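From: Leonie Haberkorn
To: Ustness Robotics Club list
Subject: Re: [ustness-robots] snack box task, what counts as a pick?
Date: November 2018

Amos, all,

Quick answers before I have to run for the bus, sorry if it's a bit all over the place.

Amos Delacroix wrote:
> Leonie, we're stuck on the rules for the snack box at Fornuslow. The
> sheet says "remove an item cleanly and put it down under control" but
> it doesn't say what cleanly means. If a second packet comes up with
> the first one, is that a fail or do we just put it back? Also Katia's
> group want to squeeze packets flat from above and mine want to go in
> from the sides. And can we practise with the hand gripper or does it
> all have to be on the arm? We've got 90 minutes of arm time before
> the day and I'd rather not burn it on finding out that crisps are
> slippery.
> Amos

Hand gripper, yes, please. As much as you like. It's the same idea as the one on the arm, only you are the arm, and everything you learn about where the fingers need to go carries straight over. Save the arm time for when you've got an order of picks you believe in.

On the approach – stop well back with the jaws open and look before going in. Far enough away that you can see the whole lid and both finger pads together. Most of the bad picks I watched at Urell in May were decided before the fingers touched anything, people just went for whatever was nearest and took the neighbours with it. 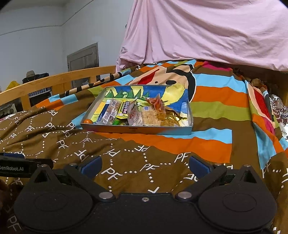
Reading time: 2 minutes

A lid packed like the dinosaur one is a fair bit harder than the practice box on the sheet, everything leaning on everything else. Good. Keep it like that. Work out which things are free and which ones are holding up something else. The bag perched on top of the rice cake is an obvious first go, as long as nobody drives the pads down into the rice cake underneath. Gold foil packet I'd leave until there's room next to it. The flat little packets at the bottom are horrible, do them last when you can get a finger to the side.

So, the rules, as I read them (and I did check with Habibur Akanda, he wrote the sheet):

Second packet comes up with the first: not a clean pick. Put both down, no points, carry on. You don't lose anything else.

Item slips but stays in the jaws: fine.

Item dropped back in the box: you can try again, but the clock doesnt stop.

Box moves: allowed if it stays on the mat. Pushing it along on purpose to get a better angle is not.

Squeezing from above versus the sides – no rule against either. My own view is sides for anything with a bit of height to it and above only for soft bags. Crushed items get marked down, there's a judge who looks at each one, so a rice cake that comes out as gravel is going to cost you even if the pick was lovely.

Upright things are where I'd start the younger ones. You can see both contact points, you can tell straight away if you're off to one side, and there's no packet edge to fold under the pad. Close slowly. Stop closing when it's held! They all want to keep squeezing. Lift only once the thing is standing straight between the fingertips, and if it's leaning, open up and have another go at it. The green tube is ideal for this, get everyone to do that one before they're let loose on the wrappers.
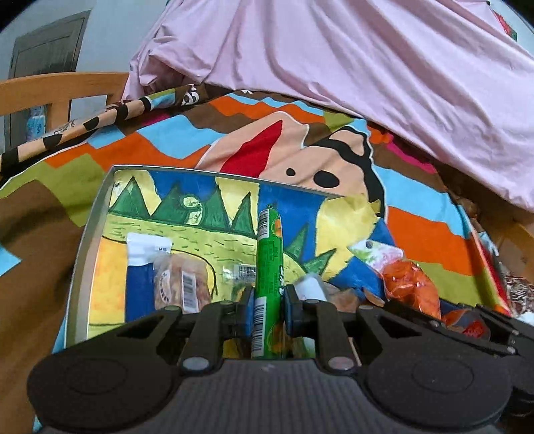 Kiprono Massawe thinks we should be writing down the failed picks as well as the good ones, and that the Beaudoin team got more out of their list of fails last year than out of any of their code. I agree, and I should have said so at the start of term. So could each group keep a sheet: item, which way you came in, what went wrong. One line each, no essays. Rotten handwriting is fine.

Other bits

Entry has to be in with Habibur this week. We have 16 names on the form, two still missing a parent signature, you know who you are.

Heaviest item allowed is 700 grams, so no tins of beans, Katia.

Spare finger pads: I have 2 sets in the blue crate. If a pad starts to peel, swap it, don't glue it. Glue makes the surface hard and you'll be wondering for a week why nothing grips.

Pivot screws on the hand gripper – check them before each session. Snug, not tight. If one arm lags behind the other that is usualy why.

Amos, can you and Katia Marino try the same lid both ways, sides and above, same packing, and swap operators half way? Then post what you got to the list so that the rest of us can steal it.

Bus. More tonight if there's anything I've missed.

Leonie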